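We use cookies to remember your region and to count page visits. Accept all | Manage settings

Bailly Two-Arm Recording Station

Zevodgate / Equipment / Data collection
Reading time: 4 minutes
Last updated: September

The Bailly is a bench station for recording two-arm manipulation examples. It is sold to labs and companies that train their own policies and want demonstrations from a setup they can keep the same from one month to the next. An operator drives both arms by hand from a pair of leader arms, and the station records what the arms do along with what every camera sees.

It ships as a complete bench. Arms and grippers can be ordered with it or supplied by the customer. If you already own a pair of six-axis arms, send us the model numbers before ordering and we will check the mounting plate.

What is recorded

Each episode holds joint positions for both arms, gripper opening for both hands, the leader arm positions, and video from all cameras. Video is stored at 30 frames per second. Joint data is stored at the controller's own rate and carries the same clock, so it can be resampled later without guesswork.

Cameras are placed as follows:

Head camera, centered behind the base and looking down over both arms
Fixed camera, on a separate stand
Wrist camera, one on each arm

The head and wrist cameras are bolted on and keep their calibration when the bench is moved. The fixed camera has to be recalibrated any time its stand is shifted. A calibration board and a short script come with the station.

Work surface

The standard top is matte and is supplied with a paper cover and a roll of blue painter's tape for marking cells. Most customers start with large cells and note in the task sheet which cell each container starts in. Replace the cover when it tears or picks up shine from handling. A change of cover should be logged as a new surface in Vandow so that episodes from before and after can be separated.

The part of the surface that both grippers can reach is 800 mm wide with the default mount. Containers can sit farther out on either side if only one arm needs to get into them.

Example task: basket sorting with a tape roll

The task set included with the station uses a brown wicker basket, a yellow plastic basket and a mixed group of small items: foam cubes, toy food, figures, a can, a roll of packing tape. Instructions name an item and a basket. The tape roll is one of the harder items in the set. It is glossy, it is hollow, and it can be gripped across the outside or by one side of the ring, so the operator instructions say which grip to use for each batch. 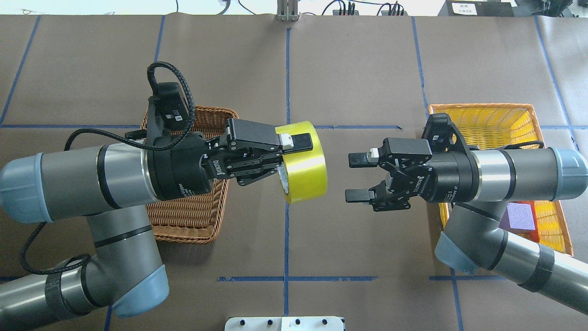
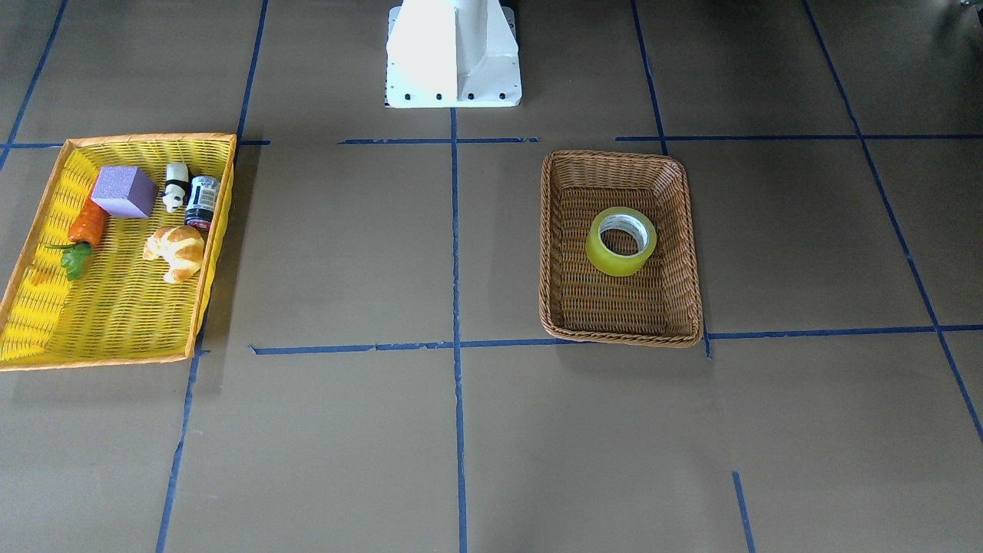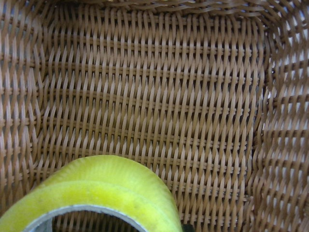
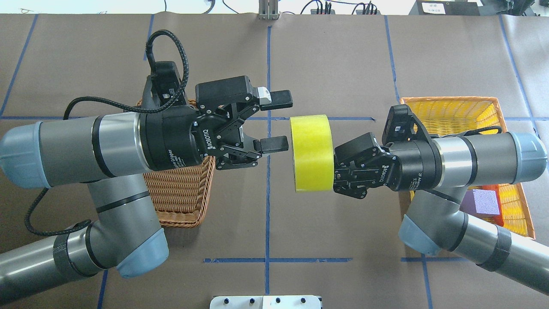

Tape roll item in the basket sorting task. First and fourth: head camera. Second: fixed camera. Third: wrist camera, over the wicker basket.

Running a session

One operator can run the station alone. A foot pedal starts and ends the episode. A second pedal marks it as failed. Failed episodes are kept by default and tagged, and can be left out at export.

Before each batch the screen shows a starting layout to copy. Layouts are drawn from a range you set, for example "wicker basket anywhere in the right center cell, any rotation." Operators place the items by hand and confirm. The software compares the fixed camera view with the layout and gives a warning if a container is in the wrong cell. It does not check small items.

Operators new to leader arms usually need a few practice sessions before their episodes are worth keeping. Practice mode records nothing.

Vandow software

Vandow is installed on the station computer and covers recording, playback, tagging and export. Playback shows all camera views side by side with the gripper traces under them, and you can trim the start and end of an episode there. Trims are saved as markers and the raw files are left alone.

Tags can be added per episode or per time range. The default list has grasp, release, handover, regrasp, drop and operator pause. You can edit the list, but changes do not apply to batches that have already been closed.

Export writes one folder per episode, with video files and a table of joint and gripper values. Converters for common training formats are included as source code.

Storage

The station computer has 2 TB of internal storage, enough for 3,000 episodes of typical basket sorting length with all cameras on. Long tasks will fill it sooner. We recommend copying closed batches to a network drive at the end of each shift. Vandow can do this on a schedule.

In the box

Bench frame and matte top
White mounting plate and bolts for two arms
Pair of leader arms
Head, fixed and wrist cameras with brackets
Station computer with Vandow
Foot pedals
Paper covers and blue tape
Basket sorting item set
Calibration board

Not included: follower arms, grippers, emergency stop circuit beyond the bench switch, network drive.

Site requirements

Level floor, wired network, and steady overhead light. Windows behind the bench should have blinds, as bright backgrounds affect exposure on the head camera. Leave room to walk behind the bench for cable access. Braided sleeves are supplied for the wrist camera cables and should have enough slack to let the wrist turn fully in both directions.

Ordering

Stations are built and tested at our Lulelbridge workshop. Customers can send a task description ahead of delivery and we will record a small trial batch on the finished station and ship it on the internal drive. Replacement item sets, covers and camera brackets can be ordered separately. For arm compatibility, send the model number and the bolt pattern of the base with your request.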